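Fruit, fridge, repeat: a talk with Ingeborg Böttcher of Tasitz
Oct 13, 2025

Quick one this week. I got an hour with Ingeborg Böttcher, who runs data collection at Tasitz, and she spent most of it standing up. The team is building a set of household examples for a learning system they call Prata. Fridge work came first. Doors and shelves next, then drawers.

The target is 4000 episodes by June. One episode is one piece of fruit between the fridge and the basket, start to finish, with everything the joints and cameras report saved along the way. "People hear 4000 and think it's a lot," Böttcher says. "For one kind of task, in one room? It's small. We'd take more if we had the hours."

They have 800 so far that she would put her name to. The raw count is higher, but she won't give it.
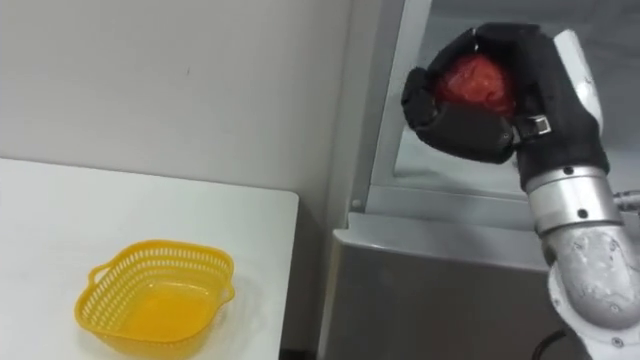

"The operator is the model's only teacher," she says. "So if I hesitate before I close the fingers, it learns to hesitate. If I'm tired and I come in crooked and fix it at the last second, it learns crooked." Shifts are short for that reason. Each operator stops after 50 episodes, even on a good day. Especially on a good day, she adds – that's when people start rushing.

I asked what gets thrown out. Dropped fruit, I figured. Nope.

"Drops we keep, with a tag. A drop and then a clean recovery is gold. What I throw out is the pause. Operator scratches his nose, robot stands there for nine seconds, and now you have nine seconds of a robot being taught to stand there."

The wide view gets used for checking only, at least for now. Reviewers look at the feet and the cables first, then the arm. Bakton, the review tool, plays all the views side by side at double speed and teh reviewer hits one of two keys.
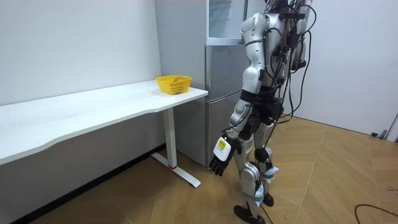
On variety

This is the part she got most worked up about. An early batch of 267 episodes had the basket in exactly the same place every time. Training went great. Then somebody nudged the basket over by the width of a hand and the policy kept reaching for the old spot.

"It had learned a place. It hadn't learned a basket." All 267 are still on the drive, marked do not use.

Now the start of every episode comes off a printed sheet. Basket position, which fruit, which part of the fridge. Operators grumble about the sheet. High reaches are the least popular, she says, becuase the elbow runs out of good options up there and you feel it in your own shoulder. 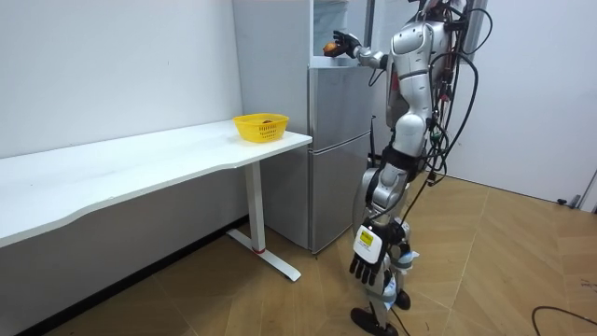

High reach with the orange object. Basket on the near corner of the desk.

Why fruit at all? Cheap, round-ish, bruises if you squeeze. Brullier, the partner lab that trains on the data, asked for boxes and cans too. Those are on the list. Böttcher wants the soft things done first. "A can forgives you. You can grab it any old way and the numbers look fine. I'd like the hand to have good manners before it gets to the easy stuff."

And color? She laughed at that one. Red on yellow is a gift to the cameras and she knows it. Duller baskets are coming, plus a second table. The white walls stay until somebody pays for other walls.

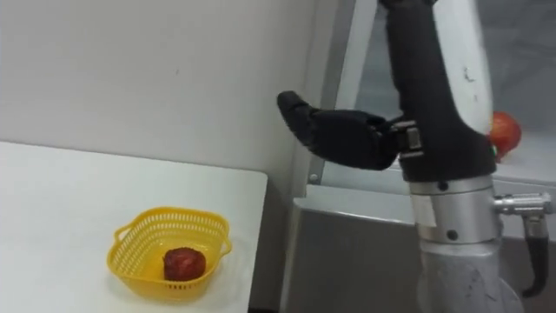
Labeling is the slow end. Each episode gets cut into reach, grasp, carry, release, and the hard boundary is always release. Is it when the fingers start to open? When the fruit is on its own? Two reviewers went back and forth on it for a week. They settled on the first finger to move. Brullier had been using the other definition, so some of the early labels had to be redone by hand.

Does she still do episodes herself? Every day, a few. "If I stop I'll start asking for things that can't be done."

Then she had to go, next shift was starting. The sheet said low shelf, pear, basket far left.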